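How to Cook Crayfish at Home Without Getting in a Muddle

I put off cooking crayfish for years, having got it into my head that it was a job for restaurants. Then my friend Elaheh Vahidi gave me a bag of frozen ones (raw, and rather more than I had room for!) and I had to get on with it.

Start the day before by moving them to the fridge in a deep dish, and give them the full 24 hours to thaw. When you're ready to cook, fill your biggest pan two thirds full of water and add plenty of salt, a halved lemon, a few bay leaves and a good bunch of dill, stalks and all. Bring it to a proper rolling boil.

Tip the crayfish in, put the lid on and let the water come back to the boil. Small ones want five minutes from then, bigger ones a minute or 2 more. Take the pan off the heat, lift them out and cool them quickly, then strain the liquid and chill that too. I like to put them back in the cold liquid and leave them in the fridge overnight, as the flavour is so much better.

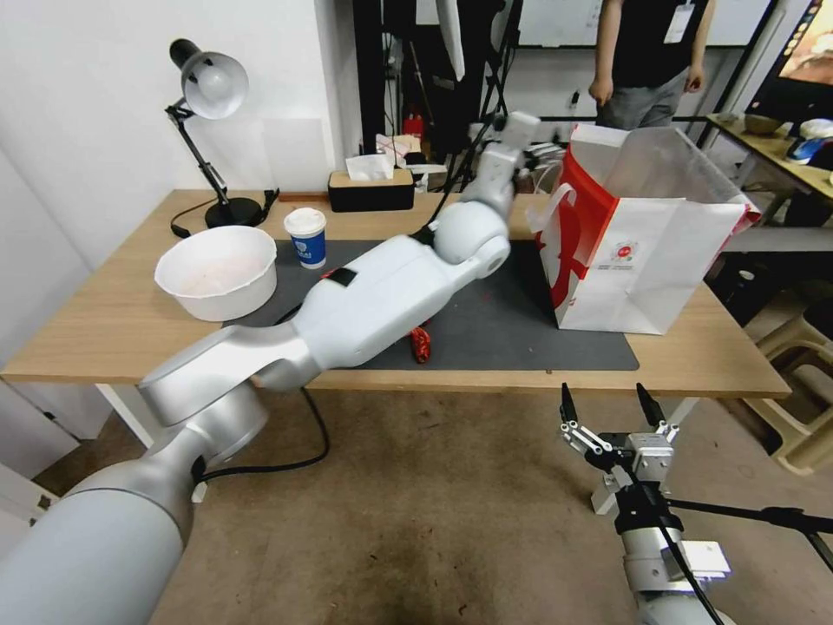
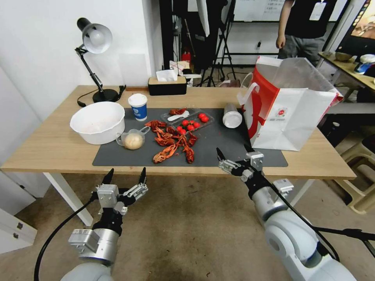

Serving is the easy part, and I do like to keep it relaxed. Bread, butter, mayonnaise and lots of napkins will see you through. I used to arrange everything in neat circles on my best platter, but a loose pile like the red-orange one on the dark grey mat looks far more generous, claws pointing every which way. Put out a spare bowl for the shells, and keep them afterwards if you fancy making stock.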